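4.2 What a demonstration is worth

Most of the claims made for learning from demonstration rest on a number that is easy to report and hard to read, namely how many demonstrations were collected. Our own set has 981 of them. Of these, 427 were given by hand, with a person holding the real arm at the Zimbridge lab and pushing it through the motion. The rest were given by remote control in the simulated lab bench, using the Fornetti hand controller. We doubt that these two groups should be added together at all, and we do so here only to match the way earlier work states its totals.

The first problem is that the two methods record different things. A person who guides the arm by hand feels the cap meet the rim of the well and slows down. The recording keeps the slowing and loses the feeling. In remote control the operator has nothing to feel, so the slowing comes from what can be seen on the screen, and it often comes late. When the policy later copies a pause above the well, we can't say whether it has learned to line up the cap or has only learned that people hesitate there. The success rate doesn't separate the two, and we have seen it used as if it did.

The second problem is who did the showing. There were 13 operators, all of them paid by the same project and all trained from the same short written guide. By the end of June they had settled into very similar habits. They approached from high up, turned the wrist early, and let go sooner than we would have liked. One reading of this is that the task has a best way of being done and the operators found it. We think it more likely that they watched one another. Low spread between operators is usually presented as a sign of clean data. It could just as well mean that the policy has been shown one person's style many times over, and we have no test in this paper that would tell us which.

Third, the remote sessions were cut before training. The Cladetti tool removes idle time at the start and the end, and it also removes what it calls corrections, meaning any stretch where the arm backs up and tries again. Some single corrections ran up to 26 seconds. We left this setting on for the main results because the baselines had it on. Looking at the cut material afterward, we regret this. The corrections are the only part of the data in which anything goes wrong, and a policy trained without them has never been shown how to get out of trouble. Its behavior after a missed grasp bears this out: it carries on to the well with nothing in its fingers and completes the motion.

It would be fair to object that the simulated bench removes some of these worries, as every layout can be reset exactly and every contact can be logged. We accept the first half. Exact resets did make the sessions quicker and made disputes about a given run easy to settle. The logged contacts are another matter. They are contacts between models of objects, with friction values that we chose, and we chose them partly so that the operators would stop complaining. A task that people can do comfortably through a hand controller has already been bent toward the controller. Work that uses the Voicu task set shares this weakness with ours, and we would like to see the friction settings printed next to the scores.

The layout of the bench deserves the same suspicion. The instruments and racks keep their places across all training sessions (Figure 4), and only the starting positions of the caps change. A policy can do well under these terms by learning where the well block is, with very little regard for what it looks like. We did not see this as a flaw while we were collecting. It became plain when we slid the well block a short way along the table and the arm went on placing caps where the block had been.

Figure 4. The simulated bench used for the remote-control sessions. The larger instrument with the two black displays holds the well block; an orange cap is in its top row. The smaller tube rack and the block heater are on the same work surface.

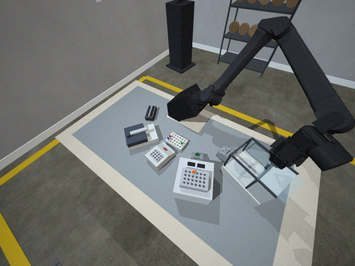 Adding moved layouts to the training set would probably hide this failure, and it is the obvious next step. Before taking it, we would want to know how far the block can move before the policy notices, and whether the demonstrations given by hand shift that distance at all. Section 4.3 takes up the second question, with results that we consider weak.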